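Flalitz is recruiting adults for a home sleep study on bedroom temperature and bedding weight. Enrollment closes in April or when 75 places are filled.

Participants keep their usual bedtime, complete a morning log before 9 a.m. and wear a wrist sensor for 4 weeks. Shift workers are not eligible.
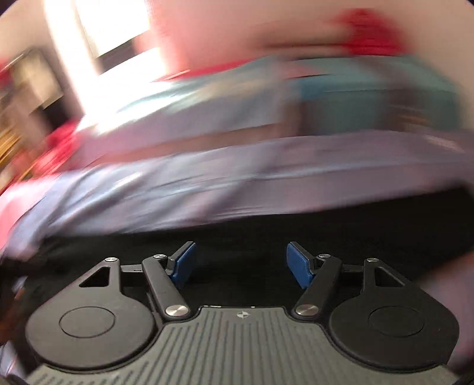
Payment is $300, released after the final log is received. Partial completion is paid pro rata — missed nights are deducted. The consent form and sensor instructions are sent by mail.
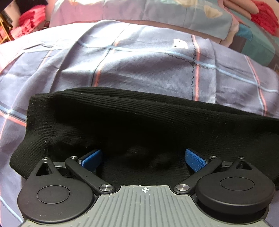 Applicants must be 18 or older and sleep alone in the room being measured. To apply, write to Ka-ming Cheng, quoting reference 154.

Comments

Poppy Sugden: Does a ceiling fan rule me out?

Ka-ming Cheng: No. Record the setting in the log each night.

Graham Entwistle: Sent my form to the Oakley office, is that OK?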